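Ticket 352
Queue: Damcombe bench supplies
Opened: 9/24/25
Raised by: Laiba Tanoli
Handled by: Aroha Halliday
Subject: Berries rolling on paper, leaf getting into the cup
Status: Closed, one item carried over

Reported fault

Blueberries from the Kukley punnets will not stay where they are put on the white floor. Small ones are worst. Bits of leaf are also ending up in the red cup with the fruit, and the count per cup comes out wrong when a scrap of leaf is taken for a small berry. Layout as used is attached.

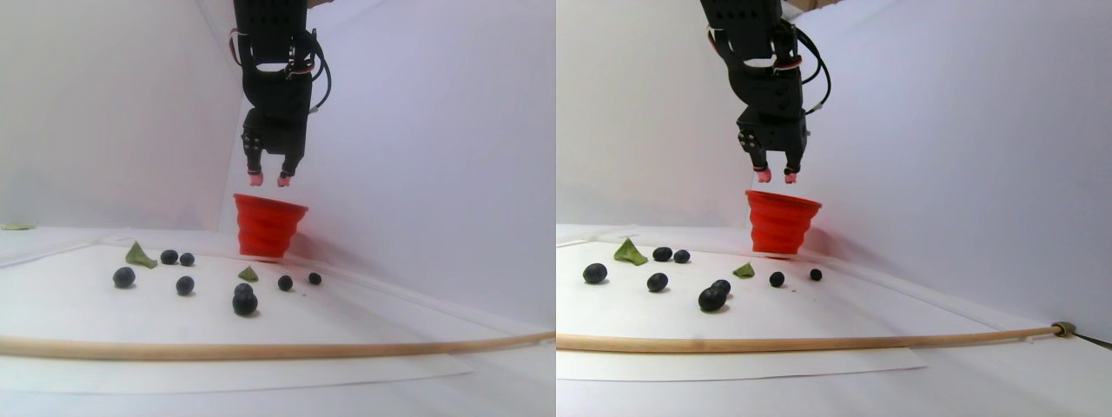
Attachment 1. Red folding cup at the back wall, berries and leaf in front, dowel across the foreground.

Reply, A. Halliday

Please check the following before we change any stock:
Paper flat, no curl at the near edge.
Dowel lying across the front, clear of the fruit.
Cup fully opened out. The Letis cups sag if one fold is left down, and the rim then leans.

Reply, L. Tanoli

Paper was curled. Pressed it under a tray for 20 minutes and put it back. Cup opened and checked. The dowel was left where it was.

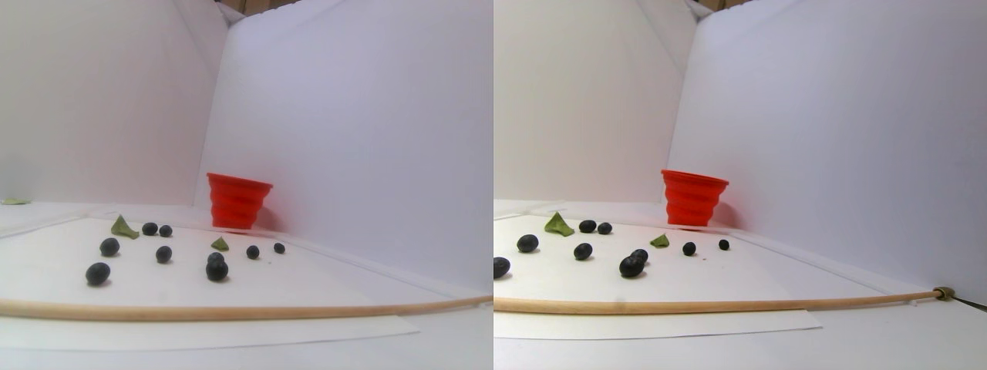 Attachment 2. Cup near the corner, berries spread over the paper, leaf pieces among them.

Rolling test: set each berry down and left it for a slow count of 14. With the paper pressed, three moved, all of them small and nearly round. The oval ones stayed put. Turning the fruit so that the crown end is down also helps, as the rim of the crown gives it something to sit on.
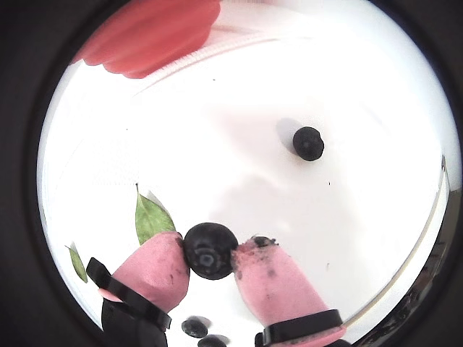 Crown down is slower, though, and it hides the star, so anyone checking for stalk ends has to turn the berry over again. I would keep it for the small fruit and leave the rest as they fall.

Reply, A. Halliday

Agreed. On the leaf: take the large pieces out first and leave the cup alone until that is done. Narrow pieces that stand on edge are easily missed from the front, so look from directly overhead as well. 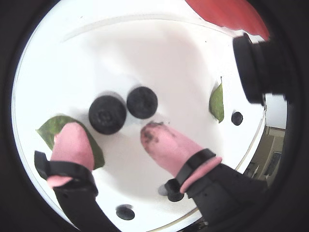 Can the dusty grey coating be wiped off before the berries go in the cup?
Leave it on. It is the natural bloom, and wiping tends to split soft skins and mark the paper.

Carried over: flatter paper. Manole have a heavier sheet listed but no delivery before December. Use pressed sheets until then.

Ticket closed, A.H.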